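Workshop notebook, August
Room makeover on $200: paint and cabinet hardware tests
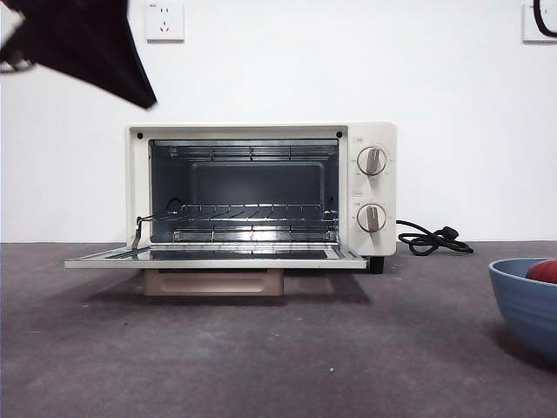
Toaster oven, cream, door down.

Started 7:40 a.m. Coffee first, then the sample boards.

The Berana kitchenette is the one we said we could redo for $200, everything included. I still don't believe the number. I've read a lot of these budget room posts and the trick is always the same: the drill, the sander, the leftover primer and the rug from the hall closet get counted as free. Fine, but then the budget is a shopping total and we should call it that. For this one I'm writing down everything that gets used up, including sandpaper and roller covers. Tools I'm leaving out, and I'll say so in the write-up.

Paint. Two candidates for the cabinet doors, the Hillance one-coat and the plain acrylic we always use with a separate bonding primer. Hillance says no sanding, no primer, scrub it after a week. The can also says "for best results, sand lightly," in much smaller type on the back, so I don't know which half of the can to believe. Did both on scrap doors from the same set, one side degreased only, one side degreased and scuffed.

Results at a day and a half, which is early:
Hillance, degreased only: comes up under a fingernail at the edges. Tape pull took a strip off down to the old finish.
Hillance, scuffed: held on the flat, lifted a little in the routed groove.
Acrylic over primer, degreased only: better than I expected. One chip at a corner.
Acrylic over primer, scuffed: nothing came off.

One test, one set of doors. I would not repeat any of this to a client yet. But the "one coat" part is plainly wrong over dark stain. I needed two and there is still a shadow along the rail on the left door. If we need two coats anyway and have to sand anyway, I can't see what the extra money buys.

Note for whoever picks up the roller next: the foam ones left bubbles with the Hillance and none with the acrylic. Could be my pressure. Try the short nap before blaming the paint.

Color. The strip called Drerndale looked like a warm off-white in the store and looks like putty at the window end of the room. Put a big swatch behind the sink and another by the door and they don't read as the same color. Checked at noon and again at 5. Not against it, just don't want to buy a gallon on the strength of a paper chip. Need to see it at night with the under-cabinet light on, and that light is still in its box.

Peel-and-stick tile. Everyone's favorite. I put two rows of the Tambunan sheets on an old piece of drywall last time and one corner had let go by the next morning. That wall was dusty, so I redid it on a clean painted board and the corner is holding. It does look decent from across the room. Up close the grout line is printed and doesn't meet where the sheets join. I'd use it in a rental and nowhere else. The claim about coming off clean is the one I want to check, so leave the board alone, please. Plan is to pull it after 21 days and see what it does to the paint.

Hardware. The old pulls have holes that match nothing now sold at a normal price. Options are fill and redrill or use backplates. Backplates run the total up fast. Filled one door to see how it sands and the patch shows through as a flat spot under semi-gloss. Satin may hide it. May also just be my filling.

Shelf. The cut list in the plan we downloaded is off. It doesn't allow for the thickness of the side panels, so the middle shelf comes out long. Trim before painting. I have corrected our copy in pencil but the one on the office computer is still the bad one.

Money so far: paint, primer, tile and sandpaper are already past half, and we haven't touched lighting or the floor. Somebody had a quote from a contractor for this same room at roughly 2,000 with new doors. I'd like to see what that included before we go comparing ourselves to it.

To do
Second tape pull on all four samples once they've had the full week
Short nap roller with the Hillance
Wire the light, look at Drerndale after dark
Price knobs, single hole only
Fix the cut list file

Lids back on the cans. The primer had skinned over again this morning.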